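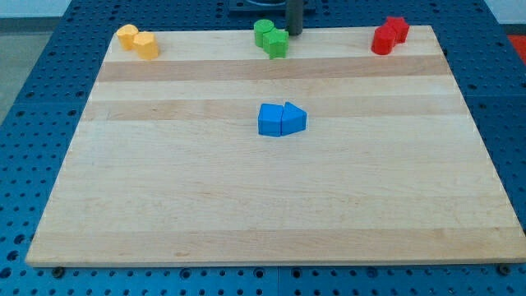
Murray Whitelaw would tell you the hard part is letting go of the stick. Most people hang on too long, he says, and the last second of the demo is all twitch.

He said this twice before I had my coat off. Then he put me in the chair.

The shop is called Stekari, two rooms over a tile showroom, and what they do there all day is push blocks. By remote. A person sits with a controller, watches the board, moves the arm, and the arm's rod nudges a block of wood a little to the left. Recorded. Next one. Push the blue cube up to the green ones. Pull the red cylinder away from its neighbor. Yellow, green, red, blue, one round and one angled, or a cube and a triangle, and a maple board to slide them on. That's the whole toy box.

No grabbing. I kept wanting to grab. With a rod all you can do is shove, and a shoved block has opinions. Hit the cube dead center and it goes straight. Hit it a hair off and it spins. The triangle is worse, it wants to turn its point at whatever you are aiming for, and then you have to go all the way round behind it and start over.

My first try took so long that Whitelaw went and made coffee. Came back. Still going.

"Fine," he said. "Keep it. It should see somebody get out of trouble."

This is a real argument in the trade, it seems. Clean demos or messy ones? Whitelaw used to be in the clean camp. At his old job, with an outfit named Skavero, they threw out anything with a wobble in it. The robot learned lovely straight pushes and then fell apart the first time a block turned sideways on it, since it had never once watched a person fix that. Over and over it pushed at the empty spot where the block should of been. He does a pretty good impression of this with a salt shaker.

So at Stekari the wobbles stay in. By the end of July they had 2393 saved pushes, and 106 of those carry a tag that just says "rescue." Those are the ones he shows to visitors. In one of them the operator chases the red cylinder clear across the wood and back, and I swear you can feel the swearing.

The other method is by hand. You take hold of the arm itself, the motors go slack, and you walk it through the move. Feels great. Heavy, a bit like steering a shopping cart from the front. You learn the job in a minute. Trouble is your own arm gets in the way of the camera, so the robot later sees a board with no elbow over it and, well, who knows what it makes of that. They do it at Stekari for setup and for new hires, who get a morning of hand guiding before they touch the stick. Whitelaw thinks it puts the reach of the thing in your shoulder. Maybe. My shoulder was just sore.

Then there's the talking. Each push gets a sentence typed in after, by someone who didn't do the pushing. That part surprised me. The operator knows what he meant to do, the typist only knows what happened, and the typist wins. I meant to put the blue cube beside the green prism. The line that went in the file was "bump blue cube, then stop." Fair enough.

Does it work? Sort of. The version I saw had been trained on the lot, and you type it an order and it goes. Slow, polite little pushes. It did what I asked three times, then on the fourth it parked the rod next to the yellow cylinder and sat there. We waited. Whitelaw leaned in. It stayed parked. He reset it and wrote something on his hand.

The plan is to get to 3517 pushes and then change the blocks, new shapes, same board, and see how much has to be taught again. He guesses roughly a third. A rival shop, Ollau, claims none, and he'd like to see that with his own eyes. He has asked. They haven't wrote back.

I had one more go before I left. Blue cube, a hand's width toward me, easy. It slid nice and straight and I was so pleased I forgot about the stick, and the rod kept coming and knocked the cube sideways into the triangle.

"Letting go," said Whitelaw, and typed "rescue" on it for me.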